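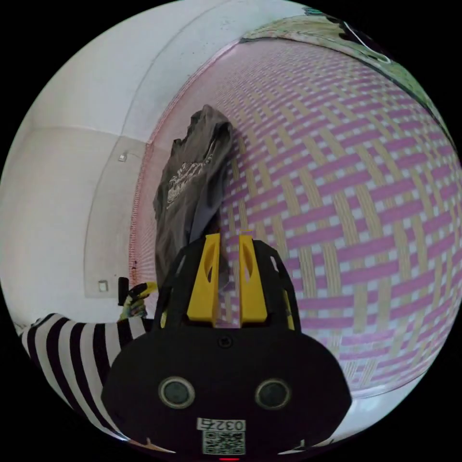

Unit 0327, fingers upright, indicator red.

Jun 20, 2024
Dunleavy flow station, produced water line, separator 2

Picked up where the last entry stopped. Level in separator 2 was holding at setpoint on the Talleck panel but the water leg was still dumping oil to the skim tank. Dump valve cycles too fast to be a real interface. Pulled the trend for the past shift: short open, short close, no settling time between.

Isolated the interface float and bled down the cage. Top tap clear. Bottom tap packed with sand and wax, had to rod it. Material out was mostly fine gray sand, some scale, a little paraffin on the wall of the nipple. Bagged a sample for Boller. Label reads SEP2 LOWER TAP, same style as the earlier ones.

Cage flushed with diesel, then fresh water. Float moves free over full travel by hand. Checked displacer for dents, none found. Linkage pin is worn on one side, left in place, spare is not in the Gunano box where the list says it should be. List needs correcting.

Back in service, controller in manual. Brought the interface up slowly and checked against the sight glass. Transmitter reads low against the glass by a constant offset, so zero only, span left alone. Returned to auto. Valve now opens, holds, closes. Proportional band not changed.

Oil in water, grab samples at the skim tank inlet:
before: 184 ppm
after: 36 ppm
Both run on the bench unit, same solvent bottle, blank was clean. The after sample was taken with the well on the north header shut in, so inlet rate was lower than normal. Not a fair comparison until that well is back. Repeat at full rate before anything goes in the monthly sheet.

Demulsifier: pump stroke was found higher than the posted setting. No note in the log on who raised it or when. Put it back to posted. If the emulsion pad returns, the tap was only part of the problem and the chemical rate gets its own test, one change at a time.

Sand is the thing to chase. The jetting line on separator 2 has been valved off since the header work and the tag has no date on it. Asked operations for permission to jet. No answer yet.

Open items
- repeat grab samples, full rate
- linkage pin, order 2
- fix Gunano spares list
- Boller: sieve and acid solubility on the tap sample
- jetting line, get the tag cleared or explained
- sep 1 lower tap has not been rodded either, same piping, same age

Skim tank gauge at end of shift not recorded. Get it off the panel history.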